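Home | Notebook | Bench Log | Contact

Filed under: Glue & Finishes

July 2023

Third go at the hide glue. Saimi wanted it held at a steady heat overnight, so I borrowed the Lockyer warmer and set it where she told me to. By morning the pot had the color of strong tea and the smell of a barn with opinions. Threw it out, opened both windows, apologized to the office upstairs.

Started over with 15 grams of the Brarkico granules, soaked cold until they went fat and rubbery. Heated gently, strained through an old stocking. Much better — it strung between finger and thumb the way the old books say it should, and then I couldn't put down the spoon.

Test joints: maple to maple, rubbed, no clamps. Valentin broke the first one over his knee and looked pleased. The second broke in the wood, and he looked less pleased, having bet me lunch on the glue line. Still owed. The January batch never got that far, but the shop was freezing and I was working in gloves, so I don't hold it against the granules.

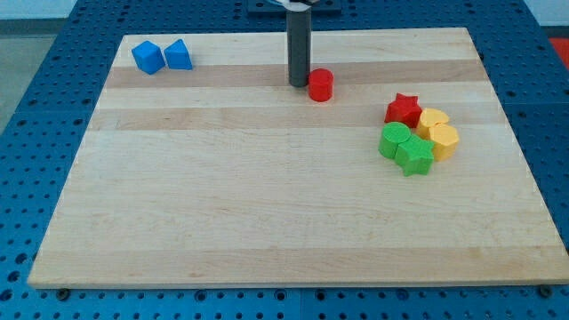 Next question is open time. I get about 176 seconds before the glue skins over, and Saimi claims a pinch of urea will double that. She also claimed the overnight thing. Will try it on scrap first, with the windows already open.

To order: more granules, a thermometer that agrees with the other thermometer, stockings (Valentin can go to the counter this time).

We use cookies to remember your preferences. Accept | Manage settings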